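4.2 Adding a name to the memorial register

The Trilemska register holds up to 1,000 names per site. Names appear on the visitor kiosk and on the printed plaza guide.

1. Sign in and open Sites > Pearce Plaza > Names.

2. Select Add Name. Enter the name as the family spelled it on the consent form.

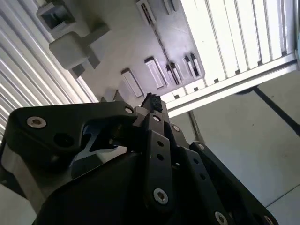 3. Enter the panel number. Pearce Plaza uses panels 1 to 223. Leave the field blank if the family has not chosen a place yet - the entry is saved as Pending.

Note: Two people must approve each name before it is shown to visitors.

4. Select Send for Approval. 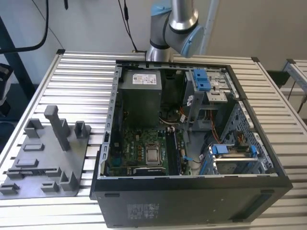
4.3 Quiet hours on anniversary days

1. Open Calendar and choose the date.

2. Set Kiosk Sound to Off and Tour Groups to Hold.

Caution: Holding tour groups cancels any booking made less than three days earlier. Call the group leader first.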